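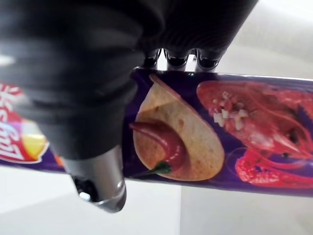
¿Cada cuánto hay que ajustar la fecha y la hora del termostato Trodik?
Una sola vez, durante la puesta en marcha. El reloj interno conserva la hora durante los cortes de corriente mientras la pila de respaldo tenga carga. Si la pantalla muestra la hora parpadeando, repita los pasos 1 a 4 de este apartado.

4.2 Ajuste del reloj y del programa semanal

Antes de empezar, compruebe que la tapa frontal está bien encajada y que la caldera recibe corriente. El termostato no acepta cambios de programa durante los primeros segundos de arranque.

1. Mantenga pulsada la tecla MENÚ hasta que aparezca el texto RELOJ.
2. Seleccione la hora con las teclas + y –. Confirme con OK.
3. Repita la operación para los minutos, el día y el año.
4. Pulse OK dos veces. La pantalla vuelve a la vista principal.
5. Entre de nuevo en MENÚ y elija PROGRAMA.
6. Elija el grupo de días: laborables, fin de semana o día suelto.
7. Fije la hora de inicio y la temperatura de cada tramo. Se admiten hasta seis tramos diarios.
8. Guarde con OK. El símbolo del candado se apaga cuando el programa queda grabado.

Nota: el cambio al horario de invierno no es automático en los modelos fabricados antes de noviembre. En ellos, retrase el reloj a mano.

Precaución: no retire el termostato de su base con la caldera en marcha. Corte antes la corriente en el cuadro eléctrico.

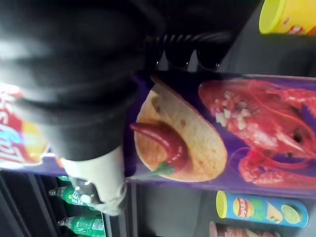
Tsikata comenta que en su casa el programa se borraba cada vez que pasaba de laborables a fin de semana, y que el fallo desapareció al pulsar OK después de cada tramo y no solo al final. En la versión de software 3,637 y anteriores es necesario confirmar tramo por tramo; en las posteriores basta con una confirmación.

4.3 Emparejamiento con el receptor

1. Coloque el termostato a menos de 100 metros del receptor, sin paredes metálicas entre ambos.
2. Pulse el botón del receptor hasta que el piloto verde parpadee.
3. En el termostato, elija MENÚ, RADIO, BUSCAR.
4. Espere a que aparezca el código del receptor y confirme con OK.
5. Suba la temperatura deseada cinco grados y compruebe que la caldera arranca.
6. Devuelva la temperatura a su valor habitual.

Nota: si la búsqueda termina sin resultado, acerque el termostato al receptor y repita desde el paso 2. Los receptores Flallar de la serie 2.000 solo admiten un termostato. Para sustituirlo, borre primero el anterior manteniendo pulsado el botón hasta que el piloto pase a rojo.

Precaución: el receptor trabaja con tensión de red. Su tapa solo debe abrirla un instalador autorizado.

Código de error 2.704: se ha perdido la señal de radio. Revise la pila del termostato y repita el emparejamiento. Si el código persiste, anote el número de serie que figura en el dorso y póngase en contacto con el servicio técnico de Brernby.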